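Zusimar table-clearing programme

The Zusimar programme is an automation project at Sovau, a contract catering and housekeeping firm. It uses a two-armed robot to clear and reset dining tables in serviced apartments, with much of the preparation carried out in simulation. The programme began in November with 11 employees from the housekeeping section, who were retrained to prepare and review simulated runs. It is led by Necati Akgül, formerly a shift supervisor.

Work is organised by room layout. A layout fixes the furniture and the small items on the table, such as a plate, a cup and fruit, and each run is viewed from the robot's side of the table. 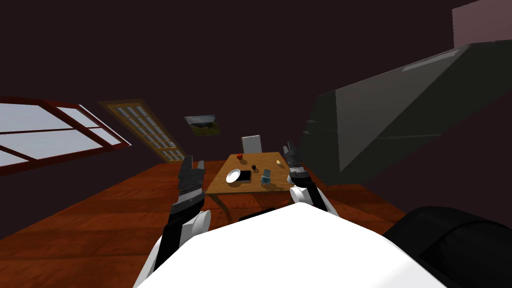 Effects on staff

Before the programme, housekeepers cleared tables as part of a full room round. Reviewers now work seated for most of a shift, watching runs and marking where a grasp should be tried again. Sovau moved them to a higher pay grade after 3 months, but weekend loadings were lost because reviewing is done on weekdays only. Several employees asked to keep one cleaning shift a week, and the firm agreed.

Tarık Ekinci, the staff delegate, objected to an early plan to rank reviewers by the number of runs they finished. The ranking was dropped. A limit of 202 runs per reviewer per week was adopted in its place, with a break after each block of viewing.

Reviewers also check close views of the gripper. In these the two tapered fingers may stand open against a dark background with little of the room to go by, and new staff are taught to compare them with the wider view before marking anything.
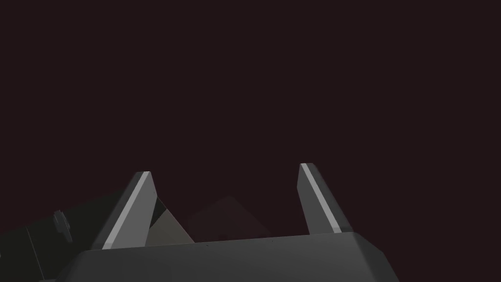

Training

The course lasts 5 days and is taught at the Hiscombe depot. No programming is required. Trainees learn the names of the joints, the marking scheme and the reporting of faults. Much of the second day is spent on tilted room views, which many people find tiring at first. The left and right arms are marked separately, as one gripper may be beside a plate at the near corner of the table when the other is raised over the far side.

Yalçınkaya, a rival contractor, sends its own housekeeping staff to the same course.

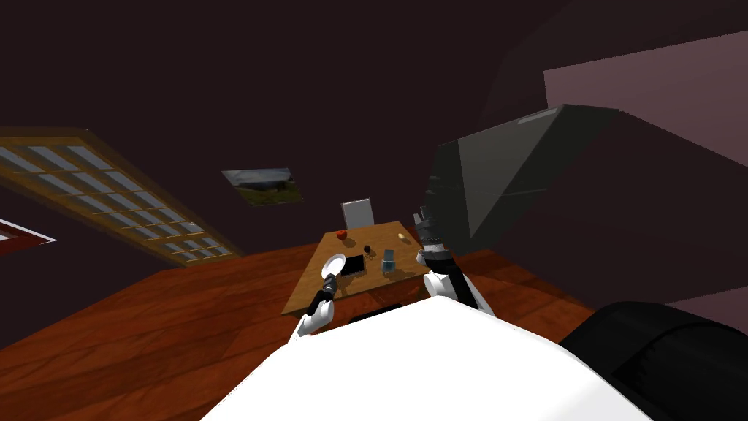
This page was last edited on 2022-12-04.

See also: Contract catering; Housekeeping; Robot simulation; Workplace retraining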